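How to wash dishes by hand with less water

When I moved to Pevthorpe, my flat had no dishwasher and a very small boiler. The hot water was finished after 3 minutes, so I had to learn to wash the dishes in a better order. I write my method here for other people with a small kitchen.

Before you start

Scrape all food into the bin. Do not rinse the plates under the tap, it uses a lot of water. Put pans with burnt food to one side, with a little cold water and one spoon of baking soda. They can wait until you finish the rest.

Washing

1. Fill the bowl only to the half. My bowl is a Putley, the low model, and 5 litres is enough for two people.

2. Add a small amount of washing-up liquid after the water, not before. You will have less foam and the rinsing is quicker.

3. Wash the glasses first, then the cutlery, then the plates. The greasy things go last.

4. Change the water when it looks grey. With greasy water you only move the fat from one plate to another.

Rinsing

Use a second bowl with clean cold water. Dip each piece and turn it once. If you have only one sink, a big saucepan does the same job.

Drying

Stand the plates on their edge, with some air between them. Flat plates in a pile stay wet underneath and can smell in the morning. I used a Gwilliam rack for one year, but it became rusty in January and I did not buy another.

Anything that can lean on something else will dry quite well without a rack. Only check that the foot of the plate does not slide. 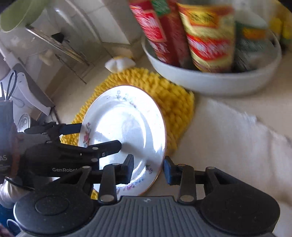 Glasses I dry at once with a cotton cloth, as our water in Pevthorpe leaves white marks. Wash this cloth at a high temperature and without softener, or it will not take up the water any more.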